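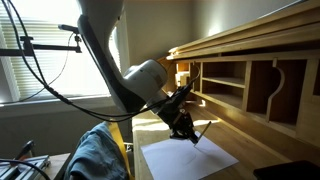

The paper log for our well has been kept since before we bought the house, and this winter I started copying it to a spreadsheet. The work splits into two parts, reading and scanning, and scanning has been the slower one. The previous owner drew each season's water level as a curve by hand, lightly, on unlined stock. A line as faint as the thin gray arc on the sheet in the photo tends to drop out of a scan at default settings. The scanner software treats it as paper texture and cleans it up.

The fix is to turn off every automatic correction. Scan in grayscale, not black and white. Disable background removal, which on my unit is labeled "Enhance text" and is on by default. Then pull the dark end of the levels in until the line separates from the page. I saved one preset for the whole log and used it on 17 of the 21 sheets. The other four had water stains and needed separate settings.

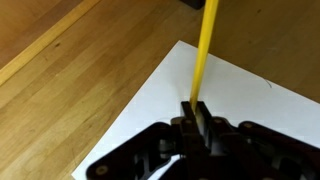
Resolution matters less than I assumed. I scanned the first two sheets at a very high setting and got large files with no extra detail in the curve. A lower setting gave the same readings once I laid a grid over the image. I take one reading per week of curve and round down.

The oldest sheets start around 2000. The low point falls in July on nearly all of them, a few weeks earlier than I had been planning for, so I have moved the garden timer schedule to match. The pump has a Skonach controller that keeps its own history, but only for the current season, and it has to be written down before the power is cut for service.

Originals are back in their folder, flat, with a blank sheet between each pair. Next is the rain gauge notebook, where the problem is mostly the handwriting.

Posted April 5, 2019 by Marin Obradović

Search this blog Go

3 comments

Najwa Kanaan
Did you try scanning with a black sheet behind the page? It helped with show-through on mine.

Marin Obradović
These are single-sided, so no. I will try it on the notebook - that one is written on both sides.

Hussam Obeidat
What do you use for the grid overlay?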